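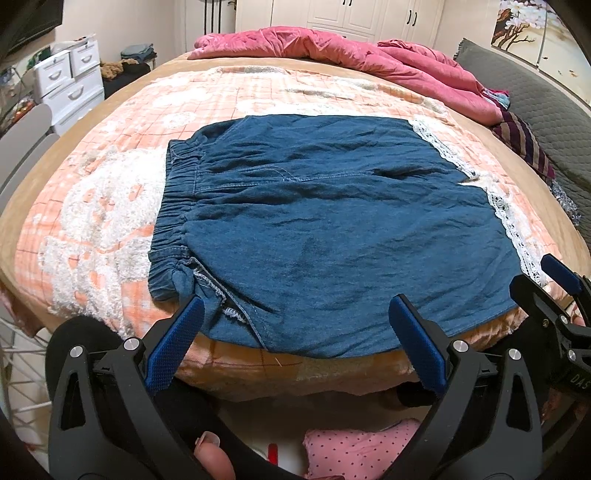 Posted in October | Filed under: Money, Banks | 3 comments

I closed my checking account at Cletiron last month after a check hold that went on longer than I could live with. A few people asked how it went, so I'm writing it down while I still have the paperwork on the table.

The check was for $2,625. It came from Malhotra, the insurance office that handles my renters policy, and it was the payout for water damage from the spring. I deposited it at the counter and was given a receipt. The teller said part of it would be available the next morning and the rest would follow. The next morning I had $500. The rest was marked "pending review" with no date next to it.

I called. The first person told me the hold was automatic for deposits over a certain size. The second person told me it was because my account had been flagged for low activity. Both were polite. Neither could tell me when it would end, and the letter that was supposed to explain the hold arrived after the money did.

In the meantime my rent went out, my electric bill went out, and the account went negative. Cletiron charged me three overdraft fees, $90 altogether. The money to cover all of it was sitting in the same account, with my name on it, and I could see it on the screen.

I asked for the fees back at the branch and was told they could refund one as a courtesy. I said no and filed a written complaint. If you do this, put in the date and time of each call and attach the deposit receipt. Mine was one page. They refunded all of it and sent a form letter that did not say why.
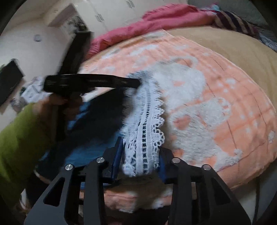
My new account is with Ora, which is smaller and has one branch I can get to by bus. Their hold policy is printed on a single sheet and they gave me a copy before I signed anything. I also opened a second account there for the sewing, which used to be mixed in with everything else. Fabric is easy to spot on a statement, but small things are not, and white lace trim with a scalloped edge and a row of openwork down the middle is the kind of purchase I used to lose track of completely. Now it all comes out of one place and I can read the statement in a few minutes.

The slow part of switching was the automatic payments. I pay several bills through Lomix, and it kept the old account as a backup even after I added the new one. You have to go into settings and remove it by hand. I left a little money at Cletiron until the last bill cleared, then went in and closed the account in person. They printed a closing statement with a zero balance. I put it in the folder with the complaint.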